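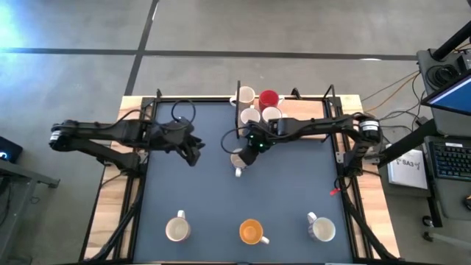 Mugs should hang, according to Rosimeire Holanda, and anyone who puts them upside down on a shelf is only making a ring on the wood. She told me this before I had taken off my coat. Genivaldo Barbosa, who was pouring the coffee, did not agree, and so my article about the mug tree began with a quarrel.

I had thought it was a small subject. A rack for mugs costs little, you buy it once, and then you stop seeing it. But I wrote to readers in October to ask how they keep their cups, and I received 80 answers, many of them long. People have strong feelings about this. One man wrote two pages on handles alone.

The word "tree" comes from the old shape, a post with arms going up on every side. Today many racks are a flat upright panel with places to hang the mugs, and people continue to say tree. I like the panel better for a small kitchen. You see every mug from one side, and your hand does not need to go around the back, where on my old post there was always one mug that I forgot for months.

Jailson Cordeiro makes racks in a workshop in Camargo. He has sold 200 of them, most to people who live in apartments with one cupboard too few. He showed me how he tests a new one. He hangs the heaviest mug he owns on the top left and leaves the right side bare. If the panel leans, he makes the foot wider. "The customer will never load it evenly," he said. "He loads it in the order he washes."

This is true in my house. The mugs stand on the table first, mouths up, their handles pointing in all directions, and they go on the rack when somebody passes. The color decides more than I expected. In a family with many white mugs, the red one or the orange one is always the first to be claimed, and the white ones become everybody's. Edivaldo Leite wrote that his children fight for a cream-colored mug from Lasska which is, in his opinion, the ugliest in the house.

About the handle, I asked Jailson for a rule. He turns the mug so the handle faces up, brings it to the rack from the front, and lowers it slowly. He does not swing it from the side. Most chips, he told me, come from the neighbor mug and not from the floor, and they are on the rim. For this he leaves the width of 2 fingers between one mug and the next, also when the rack has space for more.

Natanael Sales, who repairs ceramics under the name Altlow, sees the result when people do not leave this space. He brought me a box with 5 handles and no mugs. A handle that has been glued can hold coffee again for years, he said, but he would not hang it. He puts such a mug on the table with pencils in it.

Genivaldo still keeps his cups on the shelf, upside down, on a folded towel. The dust does not get in, he says, and the towel takes care of the ring. Rosimeire washes that towel every week, and she asked me to write this too.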